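Six weeks of teaching by hand

I've been at Craddock since June, and most of what I do is show a robot how to put cushions and boxes where they belong. I get asked about it at family dinners, so I'm writing it down once and sending people the link.

The job goes like this. You hold a gripper in your hand, the same shape as the one the robot has at the end of its arm, with a camera on it. You do the task with the gripper. Pick up the cushion, carry it, set it down, let go. That's one demonstration. Then you put everything back a little differently and do another one. The arm itself is in a different room and I don't see it most days.

Before this I did remote control. That was at Stenitz, where you sat at a desk with two handles and moved the arm through a screen. I was slow at it. A cup that takes a second to move with your own hand took me most of a minute, and my shoulders hurt by lunch. The good thing about remote control is that whatever you record, the robot can do, because the robot did it. With the hand-held one you can reach into places the arm can't get to and not know until later.

My first batch here was 139 demonstrations. Jana Hellwig went through them with me and threw out ten that first afternoon. Most of those were my own habit of nudging things with my other hand. The robot has no other hand. I still do it when I'm tired, mainly with soft things that slide.

What she told me to work on:

Close the gripper all the way before you lift. I used to start lifting while it was closing.

Keep the turn slow. If you swing around fast the picture smears and the tracking loses its place.

Don't look for a better grip halfway through. Finish the one you have, or stop and start over.

The second batch was 129 and we kept nearly all of it. The total for the cushion task is 466 now, and that's with Hưng Trình doing the early ones before I came. His are easy to tell from mine. He comes in high and drops straight down, and I come in from the side. Jana says to leave both in - she wants the policy to see more than one way of doing it.

We tried the first trained version a little while ago. It picked up the cushion fine and then held it over the chair for a long time without letting go. I watched my own recordings that night and found that I wait before I open my fingers. I never noticed. So now I'm redoing a set where I let go as soon as it's down, and we'll see if that fixes it.

People keep walking through while I work, which I minded at first. Jana wants it that way. If every recording has an empty room behind it, the robot gets confused the first time someone goes by with a backpack on.

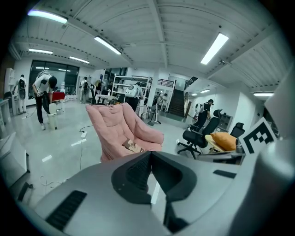
Do you need to know how to program to do this?

I don't, and I've managed so far. Hưng handles the training side, and what I need is a steady wrist and the patience to do the same thing many times in a row. Knowing how to fill in the log properly helps too.

Next up is flat things on seats and low tables. Cardboard is harder than it sounds, because there's nothing to grab unless you come at the edge, and the fingers on this gripper are thick. I've been practicing at home with kitchen tongs and a cereal box. I can get it up from a table now if part of it hangs over the side, but from the middle of a chair I still lose it about as often as I get it.

The log sheet changed again this month, so I have 3 pages of the old one to copy over before I can start.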